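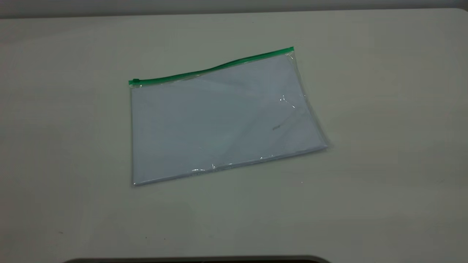
Zip pouch, green slider, paper inside. Bench 2.

Print | E-mail

February, Pristullow notebook

Can a machine do the filing yet? Sort of! The Indirus arm got 20 tries at opening a pouch like this one and managed two – the clear film glares and the slider is tiny, so it kept pinching plastic. I'd still rather hand it the whole chore than fold one more shirt for Condia. Trying softer fingertips next, log starts at 3318.

Last updated: February, 4:55 pm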